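Keeping a games console clean, quiet and cool

Reading time: 2 minutes

My console is six years old and last June it began to sound like a hair dryer. I was ready to buy a new one, but my neighbour Jozef Cuypers told me to clean it first. I did this, and now I can hear the music in Karik again. I write down what I learned, maybe it helps other players.

Switch the console off completely. Rest mode is not enough. Take out the plug and wait ten minutes before you touch the vents.

Use a soft, dry paintbrush for the openings at the back. A vacuum cleaner is too strong and it can make the fan turn very fast, so I keep it only for the shelf behind. If you use canned air, hold the can upright and give short puffs.

For controllers, a wooden toothpick goes well into the seam where the two halves meet. Do not push it under the buttons. Sticky thumbsticks I clean with a cotton bud and a very small amount of alcohol, and then I leave the controller alone until the next morning.

Discs must be wiped from the middle to the outside, in straight lines, never in circles. I had one old racing game which always stopped at the same loading screen. After wiping it properly I could play again, and I finished the season with 2957 points.

Give the console space. I leave a hand's width on each side and nothing on top, also not the game boxes. 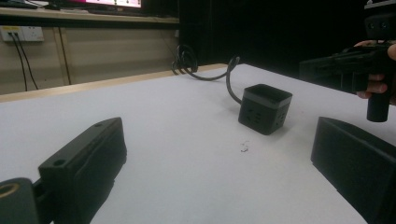

Cables I do every second month. Unplug them one by one and wipe each with a cloth that is almost dry. Let them dry well before you connect them again. Roll a long cable in wide, loose circles and close it with a strip of Velcro. Tight bending near the plug is bad for the wire inside. I also put a small paper label on each plug, so I do not pull out the router in the middle of an online match, as I did once to my poor team.

If the fan is still loud after all this, the dust is probably deeper inside, and I would take it to a repair shop.

Related
Quiet keyboards for late players
How to store cartridges in a damp house
Karik: first hours without a guide
Fixing a loose headset plug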